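Ticket 194: Gripper drops or double-picks flat paper items
Project: Pendeo (table clearing)
Opened by: Setareh Kiani
Assigned to: Toshio Chiba
Status: Open, improving
Opened: 28/07/2025

Problem
Clearing a table works great with mugs and boxes. Flat stuff is another matter. Out of 54 tries at single sheets and envelopes, 30 ended with the item back on the table or with two sheets coming up together.

Setareh Kiani
First guess was grip force, so I turned it down a step. Fewer creases, same drops. Going back up now.

Toshio Chiba
Can you try coming in lower, with the fingers almost brushing the table? Emiko had luck with that on the Sugiyama bench, where the job was picking up shop receipts. Also wipe the pads. Paper dust builds up fast!

Setareh Kiani
Wiped them and lowered the approach. Big difference on envelopes! Thin sheets still slide ahead of the fingers until they hit something. I love watching it nearly get there, it's so close to a chore I'd gladly hand over.

Emiko Sekiguchi
Sliding may be useful. Let it push the sheet to the table edge and pinch the part that hangs over. People do this with playing cards all the time.

Toshio Chiba
Added edge pinch to the next build. Yuzuki is running it overnight, up to 600 picks.

Setareh Kiani
Paper is still the chore I'd pick to test any tidying machine, and I think we're nearer than we were at the start of July. Mixed tables are next on my list, and I want the hard kind, with soft and stiff things close together. A good one has a pale strip between the fingers already, a leaning envelope or folder near the brick wall, a small round blue sticker on a white sheet, and a lamp standing behind it all that has to stay put. Leaving this open until the new build has had a go at a table like that.

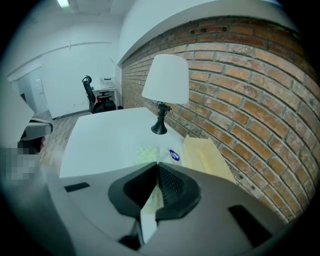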